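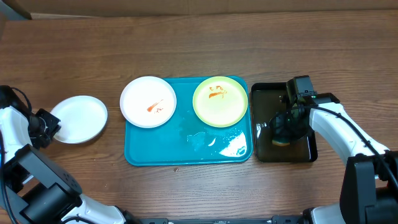
Cafeteria trays at home: sensible or sad?

kkongkaew
My building's potluck is in October and I'm tired of carrying plates up from the kitchen two at a time. Thinking of buying a stack of the old school lunch kind. My sister says it will feel like detention. Opinions?

posent_pete
Been eating off one for years. Crumbs stay put, gravy stays put, I stay put. Your sister sounds like a placemat person.

M. Bisgaard
Placemat person here, hello. A tray at the dinner table says the meal is temporary and you may be asked to leave. Fine for soup in bed. For guests, no. 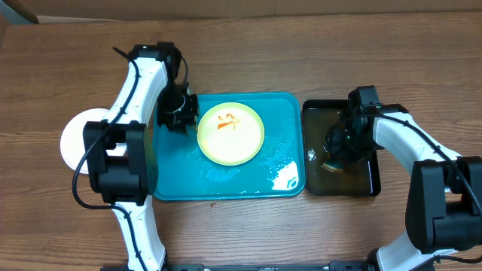
Also they never stack once you own two brands. I had a Lukance and a Jang and they hated each other.

sakda_s
Disagree with Mikkel, as is traditional. I worked a canteen that fed 300 people at lunch and not one of them asked for a placemat. My only complaint is sauce. Leave it overnight and you'll be chipping at it like a fossil.
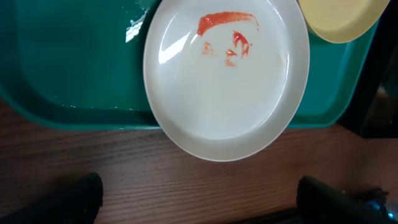 Round plate, teal tray. The color grows on you.

kkongkaew
OK but who washes them? They don't fit in my dishwasher. I measured. Twice, in case it had changed its mind.

Zuzana S.
You do, by hand, in the tub, like a large flat dog. Change the water before it turns to tea -- most people wait too long and then blame the soap.

M. Bisgaard
And there it is. 81 replies in the last tray thread and it ended in the bathtub too.
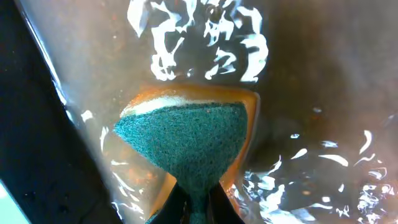 Sponge, green side and yellow side. Water due for a change.

posent_pete
Green side scratches the shiny ones, fyi. Ask me about my Esus.

sakda_s
Please don't ask him about his Esus.

kkongkaew
Ordered six. Sister has been told she can bring her own placemat.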